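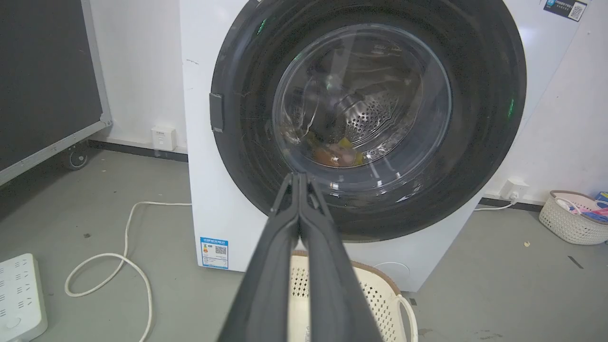 Search Warrants in Shared Housing Need Clearer Rules

By Emmanuel Kimaro

Police departments are accustomed to treating a home as a single place with a single front door. The warrant names an address, the officers enter, and whatever lies behind the door is presumed to fall within the court's permission. For a detached house this arrangement works tolerably well. For a rooming house, a converted hotel or a block of transitional units with common kitchens and laundry areas, it works poorly, and the city of Bergeron should say so in writing before another year passes.

The department's present search policy was adopted in October, after a lengthy review. It runs to 72 pages. Shared housing receives one paragraph, which instructs officers to "exercise appropriate care in identifying the premises." The paragraph does not define the premises. It is silent on the storage locker in the basement, the refrigerator used by an entire floor, and the hallway closet to which four tenants hold keys.

These are ordinary questions for the people who live in such buildings. A tenant at the Alarard residence may sleep in one room, cook in another and keep winter clothing in a third. A neighbor who is under no suspicion may have belongings in every one of those places except the first. When officers hold a warrant for a single unit, that neighbor is entitled to know which of his or her possessions may be opened and which may not.
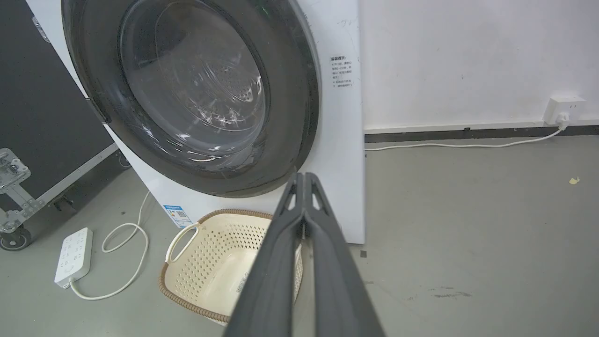
The same entitlement extends to the officers. A sergeant standing in a corridor should not be asked to settle a question of law that could have been settled at a desk several days earlier. Evidence gathered under uncertain authority invites challenge, and a successful challenge may defeat a case that was otherwise sound. Those who want firearms and stolen property removed from these buildings have every reason to want the paperwork done correctly.

Three changes would go a long way. First, any application for a warrant in a shared building should include a floor plan, with the unit and any common areas to be searched marked on it. Where no plan can be obtained, the application should state what efforts were made to find one. Second, a written notice should be left with every resident whose property was moved or opened, whether or not that resident was the subject of the investigation. Third, the department should publish, every 90 days, the number of searches carried out in shared buildings and the number in which a door other than the named one was forced.

Objections to these measures deserve a fair answer. Captain Kanini Temba has argued before the public safety board that a floor plan requirement would slow urgent work. There is some force in this. A search to prevent immediate harm cannot wait on a records clerk, and the law already provides for emergencies. The proposal made here would leave those provisions untouched. It concerns planned searches, in which an application is drafted, reviewed and signed, and in which officers have usually watched the building for some time.

A second objection concerns cost. The notices can be printed on a single sheet. Floor plans for licensed shared buildings are already held by the housing office, which keeps 1018 of them, and a request between two branches of the same city government should not require a fee. The quarterly report would draw on forms that officers complete now.

It is sometimes suggested that residents of temporary housing have accepted a lower standard of privacy by moving into it. The city should reject that view plainly. Many tenants in the Pitum district live in shared buildings because no other rental was open to them. Their rooms are their homes, and the protection owed to a home does not shrink with its floor area or with the length of the lease.

The board is scheduled to take up amendments to the search policy at its next session. Written comments may be submitted by any resident, including those without a permanent address, and the board should give particular weight to comments from tenants who have been present during a search.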